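# Sorting out the bag of bags (and all the wrappings that end up in it)

Everyone I know has a carrier bag stuffed with other carrier bags. Mine lived on a hook by the back door in Elwood until it got so heavy that the hook came out of the wall, and that was the push I needed. I've done this twice a year ever since, and it takes me one cup of tea and half a radio play.

## What you'll want

- A table you can walk all the way round, if you've got one
- A plastic bin or box with a flat lid
- Scissors
- A bit of string or a few elastic bands
- One bag you don't mind sacrificing for the rubbish

My bin is 32 litres, which was far too big for the job, but the lid makes a lovely second shelf while you're working. Small fiddly things go up there so they don't vanish under the plastic. I lost a perfectly good pen that way in November!

## Getting going

Tip everything out and don't start folding yet. I know it's tempting. Go through once just to find what's still inside things – there's always something. Receipts, tissue paper, half a packet of seeds, the little twist ties off the bread.

Put your hand right into each bag, down to the corners. Thin see-through ones fool you, as you think you can see it all and then there's a coin stuck in the seam.

Then make your piles:

1. Bags that will hold shopping again
2. Thin bags for lining small bins
3. Tissue and wrapping paper
4. Anything torn, sticky or smelly

Be strict with pile four. If the bottom edge has gone ragged, it won't carry a tin of tomatoes home, however nice the print is.

## Folding

Lay the bag flat, smooth the air out towards the handles, and fold it lengthways in half and in half again. Roll it up from the bottom. Tuck the handles round and you've got a neat little sausage. My friend Ha-neul Ok does triangles, and they stack beautifully, but I've never had the patience – I kept 26 bags last time and rolled every one.

Tissue paper is different. Don't iron it (I have, it scorched). Open it out, stroke it flat with your forearm and put it under a heavy book for the night. The creases soften, they don't go completely, and for stuffing shoes or packing mugs that's fine.

Rolled bags go upright in the bin, paper flat down one side, lid on. Label it if you share a house.
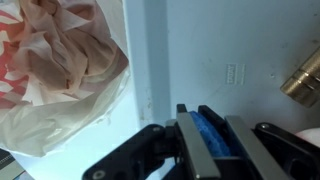
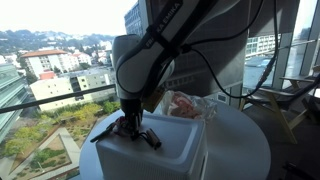 *Elwood, November*

Next time I'll do the gift ribbons, which are in a worse state than the bags ever were.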